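Chapter 6

Planning and Pricing the Small-Group Tour

Learning outcomes

When you have worked through this chapter you should be able to:
explain how a tour operator turns a route idea into a product that can be sold
separate fixed costs from variable costs in a departure budget
set a minimum group size and defend it
describe the duties an operator owes to local suppliers
prepare a simple room list

Key terms

Departure, fixed cost, variable cost, break-even number, allotment, release date, ground handler, single supplement, room list

6.1 Introduction

The previous chapter dealt with the traveller: why people choose to go away in organised groups, and what they expect in return for giving up some of their freedom. We now turn to the operator. A small-group tour looks simple to the person who buys it. Behind the printed itinerary lies a chain of agreements with hotels, transport firms, guides and landowners, most of them made many months before the first guest arrives.

The term "small-group" has no fixed meaning in law. In this book it refers to a tour with a named leader and an upper limit on numbers that is stated in the brochure. Operators set that limit in different ways. Some begin with the size of the vehicle, others with the number of rooms in the smallest guest house on the route. The second method is usually safer, as a larger vehicle can be hired at short notice and a larger guest house cannot.

6.2 Opening case: the Ikholm walking tour

Wurkesen Travel is a small operator selling walking and cycling holidays. Its managing partner, Kai Wegener, wished to add a week on the island of Ikholm, where the firm had no existing contacts. A first visit was made in August, when the ferries were full and the guest houses had little time for new business. Wegener returned later in the year with the firm's product manager, Itsuki Ichikawa, and the two walked each stage of the proposed route at the pace of an average guest.

Their notes led to three changes. The second day was shortened. The midday meal on the fourth day was moved to the harbour, and the final night was transferred from the island to the mainland, so that guests with early flights would not depend on the morning ferry.

The fixed costs of one departure, which included the leader's fee, the leader's board and lodging, the coach transfer and a share of the brochure, were budgeted at 4,200 euros. After variable costs had been met, each guest contributed 700 euros. The break-even number was therefore 6. Wegener proposed to guarantee every departure at that figure. Ichikawa argued for a higher minimum, on the grounds that a single late cancellation would put the tour into loss. The partners finally kept the lower number and raised the deposit.

Students should note that neither view was wrong. A low minimum gives guests confidence and helps early sales. A high minimum protects the firm. The choice depends on how much risk the business can carry across the whole season, a question taken up again in section 6.7.

6.3 Rooms and release dates

Accommodation is normally the largest variable cost. An operator may book rooms one departure at a time or may agree an allotment, under which the hotel holds a set number of rooms until a release date. Rooms not confirmed by that date go back on general sale.

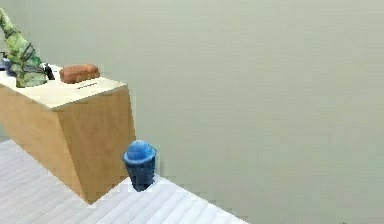
Figure 6.1 Computer-rendered interior with a wooden cabinet, striped floor and plain wall.

The contract should state clearly what is included in the room rate, who pays local taxes, and whether the leader's room is free of charge. It should also settle the hour by which the final room list must be received. On Ikholm the guest houses asked for the list 48 hours before arrival.

Activity 6A

Using the figures in section 6.2, calculate the result of one departure if two guests cancel after the minimum has been reached and their deposits are returned in full. Then state, in no more than 1,000 words, whether you would run the tour.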